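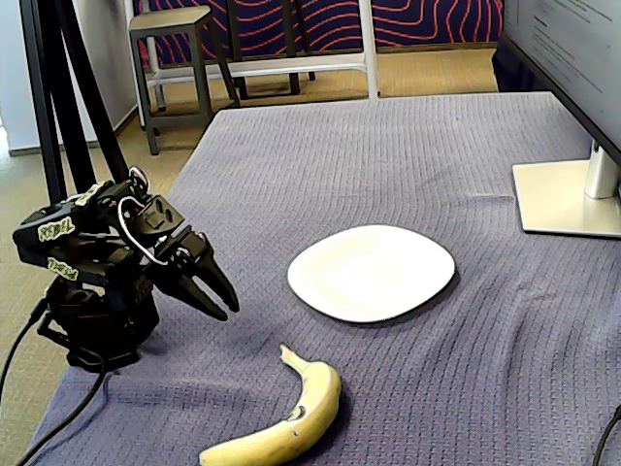 Page last changed: July
Reading time: 2 min

Ripening and Waste in Bananas Sold at Mimaddale Market
Project report by Phúc Nghiêm and Anathi Pillay

Background

Bananas are picked green and ripen after they leave the farm. As they ripen, starch in the pulp turns to sugar and the peel goes from green to yellow and then to brown. The fruit gives off ethylene gas, which speeds up ripening in any fruit close by. We wanted to know how much fruit the stalls at Mimaddale Market throw out, and whether the way it is stored makes a difference.

A yellow banana is at the stage most shoppers want. The two stall owners we talked to said that once brown spots cover more than a small part of the peel, people pass the fruit over even though it is sweeter.

Method

We followed 600 bananas at the Witetti stall and 600 at the Kettani stall. Both stalls buy from the same wholesaler, and all the fruit came in at the same color stage. Witetti keeps its stock in closed boxes under the counter and puts out more as needed. Kettani hangs the bunches from a rail in the open air.

We visited each stall at 4 p.m., when the owners sort out what they can't sell. We wrote down the number of discarded bananas and the main reason, using three groups: overripe, bruised, or split peel. A banana with more than one problem went in the group the owner named first.

Results

Witetti discarded 197 bananas and Kettani discarded 156. That is 32.8 percent and 26 percent of the stock. Overripe fruit was the largest group at both stalls. Bruising was more common at Witetti, mostly in fruit from the bottom of the boxes. Split peels were rare at both.

Discussion

The hanging fruit did better. Closed boxes hold ethylene in, so this fits what we had read, but we can't say the gas was the only cause. The Kettani stall is also in the shade for most of the afternoon, and we did not measure temperature. The weight of the fruit in the boxes explains at least part of the bruising.

Kettani also cuts the price of spotted bananas after lunch. Some fruit that Witetti would have discarded was probably sold this way, and our counts do not separate the two effects.

If we did the project again, we would put a thermometer at each stall and ask both owners to keep their prices the same. We would also swap the storage methods halfway through.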